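Chapter 5
Sorting and Storing Fruit at Home

Key terms: ripening, bruise, ethylene, tray, single layer, culling

A bag of fruit brought home from the market is a mixed lot. Some pieces are ready to eat that day, some need more time, and one or two may already be damaged. If the bag goes straight onto a shelf, the damaged pieces sit against the sound ones and the softest fruit ends up carrying the weight of the rest. Most of the waste in a household kitchen starts this way.

This chapter deals with the work that comes between buying fruit and eating it. You will learn how to check each piece, how to lay fruit out in a tray, and how to decide what should be kept cool and what should stay on the table. Chapter 4 covered leafy vegetables, and some of the same rules apply. Fruit differs in one important way - many kinds go on ripening after they are picked.

5.1 Two kitchens

Shabnam Abbasi and Reijo Pitkänen live on the same street in Nudthorpe and buy from the same stall. One January they agreed to keep a record of the fruit they threw away. Abbasi emptied her bags into a deep bowl, as she had always done. Pitkänen used a shallow cardboard box with the lid taken off and put the fruit in one layer.

Both families ate about the same amount. At the end of the month Abbasi had thrown out more, and nearly all of it came from the bottom of the bowl. She had not seen the soft spots until the fruit above had been eaten. Pitkänen also lost some fruit, mainly plums that he had left too long in a warm room.

Keep these two kitchens in mind as you read. The bowl and the box will come up again in Section 5.3, where we look at air flow, and in the exercises.

5.2 Handling

Fruit bruises when it is dropped, squeezed or rolled against something hard. The mark may not show on the skin for a day or more. For this reason fruit should be lifted and set down one piece at a time. Hold it around its widest part with light, even pressure, and lower it until it touches the floor of the tray before letting go.

Start with the firmest fruit. Oranges and apples can be placed first, and they hold their positions while the rest is added. Plums, ripe pears and tomatoes go in last. Leave a gap between pieces where there is room. A gap lets air through and makes it easy to see each fruit from the side.

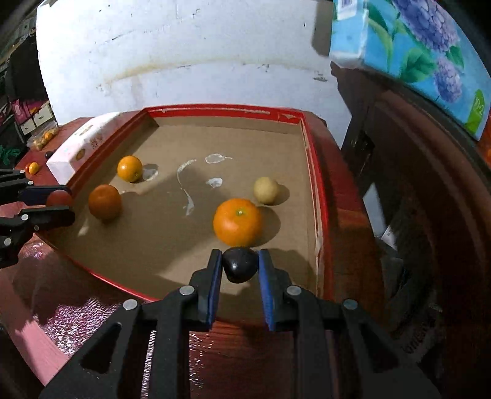 Cardboard is a good material for this work. It is light and gives a little under the fruit. It also takes up small amounts of juice, so a leak is less likely to spread. Its weakness is that it cannot be washed. A tray that smells sour or has gone soft at the corners should be replaced.

As you fill the tray, set aside any piece with broken skin. This step is called culling. A culled fruit is often still good to eat once the damaged part has been cut away, but it should be used the same day. Fruit with mold on it should be thrown out, and the fruit that was touching it should be wiped and dried.

Activity 5A

You will need a shallow box, a sheet of paper and a mixed bag of fruit.

1. Write down each kind of fruit and mark it firm, medium or soft.
2. Fill the box in that order, in a single layer.
3. Check the box after 2 days and write down any change in color, smell or firmness.
4. Compare your notes with a classmate who kept the same kinds of fruit in a bowl.

Save your notes. They will be used in Section 5.3.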